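Cindberg Exam Preparation Series: Progress Report to the Flernard Fund
Reporting period ending September

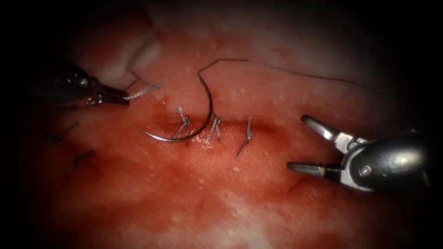 1. Purpose of the grant

The grant supports the writing, trial and printing of a revised study guide for students sitting the advanced biology paper, with a shorter companion guide for English language and composition. The biology guide replaces an edition that no longer matched the syllabus in its treatment of cell signalling and data analysis. The companion guide is new.

Work is carried out by the Cindberg editorial office. Page layout and printing are contracted to Pruvthorpe. Trial teaching takes place at the Szczepańska study centre, which runs evening classes for students in their final two years of school.

2. Position against plan

Manuscript, biology: complete. The text went to the second reader in the spring and came back with queries on the units covering heredity and ecology. All queries on heredity are closed. Those on ecology are closed except for the wording of two graph-reading tasks.

Manuscript, English: behind plan. The chapters on reading for argument and on writing from sources are in final draft. The chapter on timed essays is in first draft and needs further work, as set out in section 5.

Practice papers: three full papers were planned for the biology guide. All are written. Two have been through trial and one has not.

Layout: sample pages approved. Full layout of the biology guide has begun.

Printing: not started, as planned.

3. Content of the biology guide

The guide runs to 352 pages in its present setting, including the answer section and index. The grant application assumed a shorter book. The extra length comes almost wholly from the worked answers, which now show how each mark is earned. Readers of the earlier edition had asked for this, and the trial classes used the worked answers more than any other section.

Each unit follows the same order: a diagnostic test, a summary of content, a set of short questions, one long question and a marked sample answer. The diagnostic test has been moved from the back of the unit to the front, so that a student can skip material already known. A study plan at the start of the book gives a long, a medium and a short timetable, and each refers to the diagnostic tests by page.

The glossary has been cut. Terms are now defined in the margin where they first occur and listed in the index with the page of definition in bold type.

4. Trial teaching

The trial at the Szczepańska study centre involved over 100 students across the evening groups. Each group used the draft guide alongside its usual class materials. Teachers kept a log of sections used, time spent and errors found.

The main points from the logs are as follows.

The short timetable was too full. Students who began it late left out the long questions. The revised version drops one set of short questions per unit and keeps the long question.

The instructions for the diagnostic tests were misread by a number of students, who marked their answers before finishing the test. The instructions now appear on a separate line before the first question, and the answers have been moved to the end of the unit.

The second practice paper took longer than the time allowed. The stem of the long question on enzyme rates has been shortened and one table removed. No change was made to the marks.

Teachers asked for the practice papers to be supplied as loose sheets as well as bound in the book. This was outside the grant. Pruvthorpe has been asked for a price, and the matter is raised again in section 7.

The trial was not designed to measure any change in examination results, and no claim is made on that point.

5. Delays and their causes

The timed essay chapter in the English guide was first planned around a single method of outlining. The second reader considered that the method suited one type of essay and gave poor guidance on the others. The chapter has been divided by essay type, with a separate plan for each. New sample essays are needed, and permission has to be obtained for two of the reading passages. One rights holder has replied and the other has been sent a reminder.

Layout of the biology guide started later than intended. The margin definitions collided with figure captions on pages with wide diagrams. Pruvthorpe has supplied a revised page grid that allows captions to run beneath the figure at full width, and the sample unit has been reset on that basis without further faults.

6. Spending

Spending on writing and reading is within budget for the biology guide and slightly over for the English guide, owing to the additional sample essays. The excess has been met from the sum set aside for illustration, where fewer new drawings were needed than forecast. Paper costs will rise with the page count. A revised printing estimate will be sent separately once the index has been set.

7. Work for the next period

Trial of the third biology practice paper.
Closure of the remaining ecology queries.
Completion of the timed essay chapter and its sample answers.
Full page proofs of the biology guide, followed by indexing.
Permission for the outstanding reading passage, or a replacement passage if no reply is received before proofs.

The Fund is asked to decide whether the loose-sheet practice papers may be paid for from any balance left under illustration. A decision is needed before the print order is placed.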